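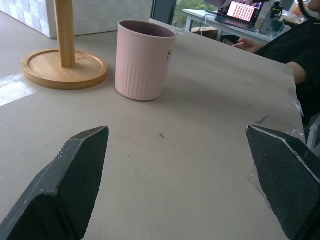

Pink cup, ribbed around the lower half.

How to reset the tire pressure light on a Molholm hatchback

Got the little orange horseshoe on the dash? Usually a ten minute job at home. I do this every April and again when it gets cold. Updated Nov 12, 2025 with the button location for newer trim.

What you need
Tire gauge. Any kind, digital is easier to read.
Air pump or a gas station with one.
The door sticker. Driver side, open the door and look down.

Step 1. Let the tires cool
Park it for a few hours. Hot tires read high and you will set them wrong. Overnight is best.

Step 2. Check all four
Cap off, gauge on straight, read it. Write it down. Mine were nearly 30 all around and the sticker wants more in front. Do the spare too if it's a full size, everybody skips it.

Step 3. Fill to the sticker number
Not the number on the tire sidewall!! Thats the max, not what you want. Add air in short bursts and check again. Too much, press the pin in the valve and let a bit out.

Step 4. Reset
Ignition on, engine off. Older trim: button is under the steering wheel, left side, hard to see. Hold it till the light blinks, then let go. Newer trim: go in the screen menu, Vehicle, then Tires, then Store. Wait for the message before you touch anything else.

Step 5. Drive it
9 miles or so at normal speed. Mixed roads fine. The car needs to learn the new pressures and the light can stay on for the first bit.

Light came back?
Check again next morning. One tire down and the others fine = slow leak. Spray soapy water on the tread and the valve, look for bubbles. Nail in the tread can be plugged, sidewall no.
Light blinks for a minute and then stays on = sensor problem, probaly the battery inside it. Those are sealed so you swap the whole sensor. Plisgate sold me one for 89 dollars, fitting was extra. The Jovora ones are cheaper but Horácio Guerreiro over at the Barros shop had trouble getting them to pair with the older trim, so ask first.

Put the valve caps back on. I lost two last year.

Next up: rear wiper swap, same car.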